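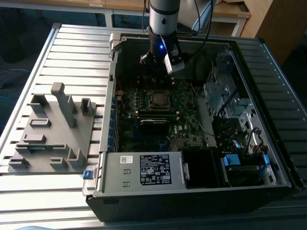

Sachiko Ishida: ¿Has probado a exportar con las miniaturas desactivadas? A mí Sutura se me quedaba igual de colgada al llegar a los patrones grandes, y quitando eso al menos terminaba.

Gracias, Sachiko, lo probé nada más leerte y no, sigue en las mismas. Pero me sirve para ordenar un poco el hilo, que con tanto mensaje suelto ya no hay quien lo siga. Resumo (bueno, lo intento, que me enrollo mucho).

Uso Sutura para hacer patrones de ropa, casi todo abrigos y faldas por encargo, y desde la última actualización, la de marzo, los PDF a tamaño real me salen mal. La primera página, perfecta. La segunda también. Y a partir de ahí las marcas de unión se van desplazando, cada vez un pelín más, hasta que en un abrigo largo la espalda no casa con el delantero ni rezando. Me di cuenta con el papel ya cortado y pegado, claro, con media casa llena de tiras de celo y el gato encima de la manga.

Lo que tengo comprobado hasta ahora:

La escala de impresión está al 100 %, sin «ajustar a página». Lo he mirado mil veces, es lo primero que me preguntáis todos y lo entiendo. El cuadrado de prueba sale clavado en la página 1. En la 14 sale más estrecho, pero solo a lo ancho, a lo alto está bien. Esto es lo que me tiene loca.

La impresora no parece ser. Llevé el mismo archivo a la copistería del barrio y salió con el mismo defecto, así que el fallo ya va dentro del PDF. Los patrones antiguos, exportados antes de marzo, se imprimen como siempre.

Además, cuando el patrón tiene muchas piezas, la exportación se para un buen rato y la barra de progreso se queda muerta. Ahí no sé si es otro problema o el mismo con otro sombrero.

Ayer por la tarde hice la prueba que me pedíais en soporte: proyecto nuevo, un rectángulo y nada más, sin márgenes de costura. Con un rectángulo de 100 cm, bien. Con uno de 200 cm, vuelve el desplazamiento, y eso que no tiene ni una curva. O sea que mis pinzas y mis cuellos raros quedan libres de sospecha, ¡menos mal!

También desinstalé el complemento Jerkbridge, el que pasa los patrones al formato del plóter, porque alguien comentó que tocaba los márgenes. Ningún cambio. Lo he vuelto a instalar, que lo necesito para los encargos. 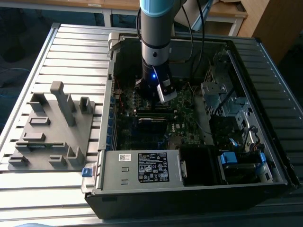
Renji Iwasaki: Mira el solape entre páginas. En Preferencias, Mosaico, la actualización lo cambia a «automático» sin avisar. Ponlo en manual y exporta otra vez el rectángulo grande. Si el error desaparece, adjunta los dos PDF al ticket y así lo vemos nosotros también.

¡Renji, te debo un café! Estaba en automático, efectivamente, y yo juraría que eso no lo he tocado en la vida. Lo puse en manual, exporté el rectángulo y las marcas casan de la primera a la última. Medido con la cinta buena – la metálica, que la de tela ya está dada de sí.

Luego me vine arriba y exporté el abrigo entero. Aquí va mejor, pero no perfecto del todo: en la pieza de la espalda todavía me baila un milímetro, y solo en la columna de la derecha. Para coser me da igual, la verdad, un milímetro se lo come la costura. Lo apunto por si a vosotros os dice algo.

Lo de la lentitud continúa. Con el abrigo completo tarda unos 40 minutos en sacar el PDF, y antes de marzo me daba tiempo justo a calentar la leche. He probado a cerrar todo lo demás, a guardar el archivo en otra carpeta (por si era la sincronización) y a borrar la caché desde el menú de Ayuda. Nada. Si oculto la capa de texturas de la tela, eso sí, va bastante más ligero, así que de momento trabajo con la capa oculta y la enciendo cuando tengo que enseñarle algo a una clienta.

Os dejo adjuntos los dos PDF del rectángulo, el automático y el manual, y el registro de la exportación lenta. El archivo del abrigo prefiero no colgarlo aquí porque es de un encargo, pero os lo mando por privado si hace falta.

Por mí podéis cerrar la parte del desplazamiento y dejar abierta la de la lentitud, o abro otro ticket aparte, como os venga mejor. Y si podéis poner un aviso bien visible sobre el cambio del solape, muchísimo mejor, que el papel de patronaje no está precisamente barato.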